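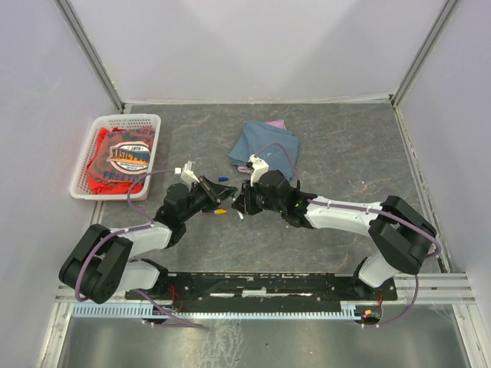 Step 2: Folding T-shirts and Small Cloths

Clear a flat surface before beginning. A tabletop or counter is suitable, provided it is wider than the shirt when the sleeves are spread.

Lay the T-shirt face down and smooth it from the collar to the hem. Fold one side toward the center, turn the sleeve back on itself, and repeat on the other side. Bring the hem up to the collar, then fold once more if the basket is shallow. Turn the shirt over so that any printed design faces up. A red shirt with a large graphic on the chest is easy to find again when stored this way.

Fold small cloths into quarters and press the edges flat by hand. Cloths of different colors, such as blue-gray and pink, may be stacked together once they are dry.

Step 3: Filling the Basket

Use a basket with perforated sides, which allows air to reach the fabric. Place shirts in first and keep cloths in a separate stack. Do not fill any basket above the rim. Residents of Josham House are limited to 7 shirts per basket.

Step 4: Returning Items

Leave filled baskets on the shelf outside the Stukcombe laundry room before 4 p.m. Questions about missing items should be directed to Joanne Garside, Household Services, extension 3375.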